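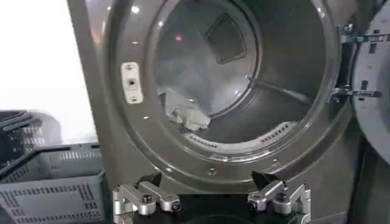
Okay, a long one, so put the kettle on. A few of you asked what I do all day now that I'm "teaching robots", and the truthful answer is laundry. So much laundry. I've done more loads since February than in the whole rest of my adult life, and I raised two hockey players.

The job, in plain words: I hold a pair of handles, the arm copies what my hands do, and everything gets recorded. Every go at a task is called a demonstration. Later on the folks upstairs feed the whole pile into a model, and we find out whether I was a good teacher or a sloppy one. (Bit of both, so far.)

The project is called Kordale, and the task this month is emptying a front-loader into a basket. Reach into the drum, find the item, pinch it, bring it out over the rim, let go above the basket, come back for the next. You do this half asleep at home. Try it with two fingers and no sense of touch and you'll gain a whole new respect for your own thumbs!

What I find hardest is the view. I drive mostly off the wrist camera, so I'm looking straight out past the two fingertips into a big shiny steel drum, and everything in there is bright and a bit blue. A white cloth beside a white baffle is a proper nuisance. A navy sock I can find in a second, but a white cloth I have to creep up on, tilting the wrist a little until I can pick out the folds.

The last item is always the worst one, by the way. With a full drum you can close the fingers nearly anywhere and come up with something. With one small thing slumped down by the baffle you have to commit to a spot, and if you nudge it first it slides and you're starting over in your head.

My trick, for anyone in the same line of work: open the fingers wide well before you reach the rim, go in level, then tip down once you're past it. I used to open up inside the drum and I'd knock the lifter nearly every time. The sound it makes is like dropping a colander in church.

Another thing I had to learn was to stop being clever. If I do it a different way each time because I'm bored, the robot gets a muddle. But if I do it exactly the same way each time, it only learns the one spot and falls to pieces when the sock is somewhere else. So I keep the style the same and move the laundry about. I toss it in with my eyes shut, which is a recognized scientific method in our shop and I won't hear otherwise.

Yesterday I got 246 demonstrations saved, my best day yet. I did have to throw out 13 where I dithered at the rim. Dithering is poison, apparently. If I hover, it learns to hover, and we had one early version that hung in front of the washer like a teenager at an open fridge.

Fumbles are a different story, and we keep those if I recover nicely. Drop the cloth on the rim, pause, pick it up again, carry on. I was told to leave them in and I was quite touched by that, to be truthful. All those years of apologizing for dropping things.

Somebody asked about the handles. Ours are the Vovell ones, a bit heavier than I'd like, and the left trigger sticks when the room is cold. I do a stretch of 16 and then get up and walk to the window and shake my wrists out. Please do this if you're starting out. My first week I didn't, and I couldn't open a jar of pickles on the weekend.

And to whoever asked if it works yet: sort of! We ran it on its own this morning with one cloth in the drum, and it brought the cloth out and over the basket seven times out of 10. Two of the misses were it closing on nothing and carrying the nothing very carefully to the basket. I recognized that little dip of the wrist before it lets go. I do that. I didn't know I did that until I saw an arm do it back to me.

Next up is the door, which I'm dreading. Pulling it open is fine, but swinging it shut means following the curve all the way round with your hands, and mine want to go straight. If anybody has done hinged doors by remote control and has tips, my replies are open and I'll read every one over supper.

Right, back to it, there's a basket to tip back into the washer so I can take it all out again.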